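Do power and speed limits on a two-arm cell cover you if the hand on the end isn't certified for anything?

Asked in Robots and Automation > Safety and standards

Ebony Henare

We have a table cell with two arms on it. The right arm has a multi-fingered hand, the left one a small white gripper. The work is handling paper cups: pick up, tip, set down, that sort of thing. It's about as light as a task gets, and that is exactly the argument I keep hearing. "It's a paper cup, what's it going to do to you?"

The integrator (Jandia, they did the table and the mounting) left us a two-page statement saying the arms are collaborative, the payload is low, and therefore no guarding is needed. The hand came separately from Preltetti, and their paperwork says, more or less, that safety is up to whoever installs it. So each one points at the other and I'm the one signing.

My questions:

1. Is "collaborative" a property of the arm, or do I have to show it for the whole thing, hand and cables and table included?
2. One teach pendant with the red stop button is kept down low by the front of the table. Is one stop enough for two arms?
3. Power strips and cables are on the floor in front. Our site checklist says "tidy cabling" and nothing else. Does any robot rule care about that, or is it just housekeeping?
4. We get an outside walkthrough on Thursday. What will they ask for first?

I've read the vendor summaries of the standards and they all seem to be written to sell me a scanner. I'd like to hear from people who have had to do it. Photo of the table is at the bottom.

Comments on this post

Savita Bisht: Which edition does your integrator's statement cite? Ours cited one that had been replaced.

Ebony Henare: It doesn't cite any. It says "in accordance with applicable standards."

Savita Bisht: Well, there's your first finding.

Tapio Kallio

Taking these in your order.

The arm maker can sell you an arm with force and speed limiting functions. They can't sell you a collaborative application, whatever the brochure calls it. The assessment has to look at the arm, the thing on the end of it, the part being handled, the fixtures, and where people put their hands and heads. Look up ISO 10218, part 2, which is the integration part. The contact limits people quote used to live in a separate technical specification, ISO/TS 15066. Get the current text from whoever buys standards at your site and don't trust a blog about it, or me.

The cup isn't the hazard. I'd stop discussing the cup. Two things on that table worry me more. First, fingers. A multi-fingered hand has many small places for a person's finger to get caught, and a force limit set at the arm doesn't tell you how hard the hand squeezes. If the hand has its own controller, find out whether pressing the stop on the pendant does anything to it at all. Second, arm against table and arm against arm. Pinching a hand against a fixed surface is a different case from bumping into somebody who can move away, and the allowed figures are different too. A metal post bolted to the tabletop counts as a fixed surface.

On the stop: the number of buttons matters less than what each one stops. I have seen a cell with 3 buttons where every one of them stopped the same arm and left the other running. Press it while both arms are moving at low speed and everyone is standing back. Write down what happened. Do the same with the hand closed on a cup, and decide beforehand whether you want the grip held or released when power drops. With someone's finger in there you may want a different answer than you want for a full cup.

Where the pendant sits is a fair thing to pick on. If the operator has to bend down and reach past a rail to get to it, I would call that poor and I'd expect the visitor to call it worse. Either move it up or add a fixed stop at hand height on the side where people stand.

Cables are not just housekeeping. Somebody trips, puts a hand out, and the hand lands on the table between two arms. That is a foreseeable event and it belongs in the assessment. Switched power strips on the floor are also easy to hit with a shoe, so find out what each arm does when it loses power without warning, and make sure it can't start moving by itself when power comes back.

As for Thursday, every visitor I've had asked for the written risk assessment before looking at the machine. If all you have is two pages from Jandia, say so and show the list of what you're doing about it. A short list with dates and owners goes over far better than a thick binder that describes some other cell.

Comments on this answer

Harish Pal: Disagree a bit about "stop discussing the cup." If they ever put hot liquid in it the cup is very much the hazard.

Tapio Kallio: Fair. Then it's a different application and gets assessed again. Write "empty cups only" in the intended use if that is what you mean.

Ebony Henare: The hand does have its own supply. I had assumed the stop covered it. Going to check before anyone runs it again.

Harish Pal

I've got a similar setup and I think people overdo this. Ours has run over 800 hours with nobody hurt. We drew a line on the floor with tape, everybody stays behind it when the program is running, done. Just turn the speed down. If you follow every clause you'll never pick up a single cup.

Comments on this answer

Savita Bisht: Hours with no injury tell you very little on a machine that people mostly stand back from. Also, what does the tape do when somebody leans over it?

Harish Pal: They don't lean over it.

Sneha Tomar

Tapio's answer is the one to follow. I'd add a few things from our own review, which went badly in November and then went fine.

We bought a force measuring service from a company called Tyagi. They tested the arm with a smooth round block on the flange, got lovely figures, and gave us a certificate. The real tool had edges. I asked them to repeat it with the tool fitted and the figures were not lovely. So if somebody offers to measure, ask what will be on the end of the arm, where on the path they'll measure, and whether they will include the pinch against the table. If they won't, save your money.

Be careful with software zones. Nesano sold us a package that kept the two arms apart and called it a safety function. It was ordinary software running on an ordinary PC. It's useful for not breaking the arms, and I still use it, but I wouldn't let it count for protecting people unless they can show a performance level for it. They couldn't.

Look at the cables on the arms too. Loops tied along the links are common and mostly harmless, but a loop can snag on a post or on a sleeve. Run each arm slowly through its full path and watch the loops the whole way. We found one that went tight at a single pose out of 14 taught positions.

Last, get the words "in accordance with applicable standards" out of your file. Ask Jandia for the numbers, the years, and the name of the person who did the assessment. When we asked our integrator for the same, the reply took a month and contained a different statement from the first one.

Comments on this answer

Ebony Henare: Asked Jandia this morning. The reply was that the arms are collaborative. I've asked again in writing. I've also checked the hand: the pendant stop does not cut its supply, so it stays off until that's fixed.

Savita Bisht: Keep that email. Both of them.

Viewed 3,696 times
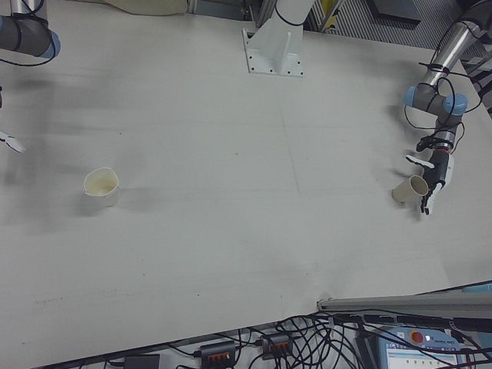

The table from Ebony's post, right arm's hand closed on a tipped paper cup, pendant at lower right.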